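How does a robot know what to pick up?

Ask a person to sort a pile of electronic parts and they will sigh, then get on with it. Ask a robot and it will do nothing at all, because a robot doesn't know what a pile is, or a part, or sighing. Somebody has to write the software first.

At Lestero, that somebody is Meifang Xiao. Her program is called Zallix, and it does three jobs, over and over, all day long.

The first job is looking. A camera sends Zallix a picture, but to a computer a picture is only a huge grid of numbers. Zallix hunts through the numbers for patterns it has met before. It learned them from 1,942 practice pictures, each one labelled by a human being who was probably ready for lunch. A circuit board is fairly easy, as it keeps its shape. A wire is a nuisance. Drop it twice and you get two different squiggles.

The second job is planning. Zallix works out a path for the arm through the air, with no bumping into the sides of the bins on the way — bins don't move over to be polite.

The third job is control. This part of the program tells every joint how far to turn and how fast, then checks whether the joint really did it, and puts right any small mistakes.

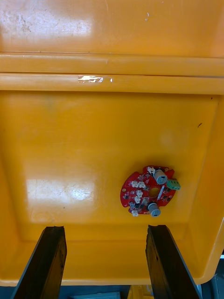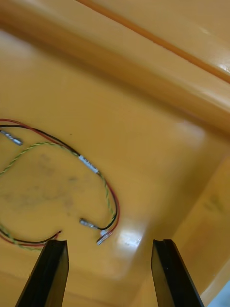 Boards and wires, orange and yellow plastic, and plenty of shine for the software to puzzle over.

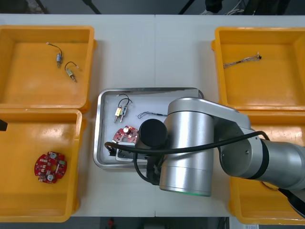

Kwaku Baidoo wanted to know why the robot can't just remember where everything is, and save itself the bother of looking. Good question, and Zallix's first version tried exactly that in February. It works nicely until a part rolls over or a bin gets nudged. Then the robot closes its fingers very carefully on some air.

So Zallix looks again before each grab. It also gives each guess a score. If the score is low, it moves the camera and has another look from a different side, much as you might tilt your head at a strange vegetable.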